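Home | Set-up | Recording | Review | Export | Support

Cletorden User Guide
Section 4: Recording demonstrations in simulation

Section 4 covers recording examples with the Bremwood two-armed model in a simulated room. It assumes you have finished the headset and hand controller set-up in Section 3. If the controllers are not yet paired, go back and do that first. The recorder will start without them, but it will save a run with no arm movement in it.

Last revised 28/07/2022 by Sobia Paracha.

4.1 Before you record

1. Start the simulator, then the recorder. If you start them the other way round, close both and begin again.

2. Open the Task menu and pick a task. New operators should start with "Open drawer, bedroom". It has a short reach and needs only one arm.

3. Check that the port shown in the recorder is 2037. If your site uses a different port, change it in both programs.

4. Type your operator name the same way every time. The review tool treats "S Paracha" and "Sobia Paracha" as two people.

5. Press Reset. The room loads with a new set of colours and surface textures.

Note: Wall, floor and furniture finishes are chosen at random on each reset. Odd combinations are normal. Do not reset again just to get a plainer room -- the learning system needs the variety, and skipped rooms leave gaps in the set.

4.2 Recording a drawer task

1. Hold both controllers in a relaxed position in front of you and press Align. The arms move to match your hands. Wait until they stop.

2. Read the instruction line at the top of the recorder window. It names the piece of furniture and the drawer you are to open.

3. Press Record. A short tone plays.

4. Move one arm toward the named drawer. Keep the other arm clear of the furniture with its gripper open. Either arm may be used unless the instruction line names one.

5. Slow down for the last part of the reach. Bring the gripper to the drawer front near the handle, then adjust until the fingers are lined up with it.

The robot's view may be well off level during the reach. In the bedroom view below, the right gripper is against the bottom drawer of the nightstand, near the handle, and the left arm is being held out of the way.

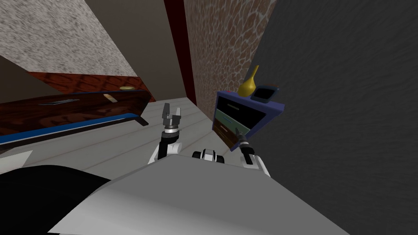 6. Close the gripper on the handle and pull straight back. If the fingers slip, open them, move back a little and try again without stopping the recording. One recovery in a run is useful. If you slip three times, press Discard.

7. When the drawer is open, let go of the handle and draw the arm back. Hold still until the second tone.

8. Press Save if the task was finished, or Discard if it was not. Do not save a run in which the wrong drawer was opened, even if the movement was good.

Caution: Do not push hard against a drawer front. The simulator allows a small overlap between solid parts, and a gripper forced into the furniture can spring back at high speed. Runs with this fault are removed at review.

Caution: Items on top of the furniture are part of the task. If you knock one over, discard the run and reset.

4.3 How many runs to record

Record 40 saved runs for each task. Discarded runs do not count toward the total. Take a break after 19 or 20, and sooner if your wrists are sore or the headset makes you feel unwell. Press Align again after every break.

Spread your runs across drawers and starting positions as the instruction line directs. Do not repeat the same drawer because you have become quick at it.

4.4 If something goes wrong

Arm lags behind your hand: lower the display quality to 2 in the View menu. This changes only what you see in the headset. Saved pictures keep their full quality.

Gripper will not close: release the trigger fully, then squeeze it again. If that fails, pair the controller again as described in Section 3.

Saved run does not appear in Review: runs are copied when the recorder is idle. Leave it open for a few minutes before looking again.

Operators at the Gukbridge site should send faulty runs to Christos Vlachopoulos with the run number and a line about what happened. Other sites can use the Report button in Review.

Previous: Section 3 | Next: Section 5, Reviewing runs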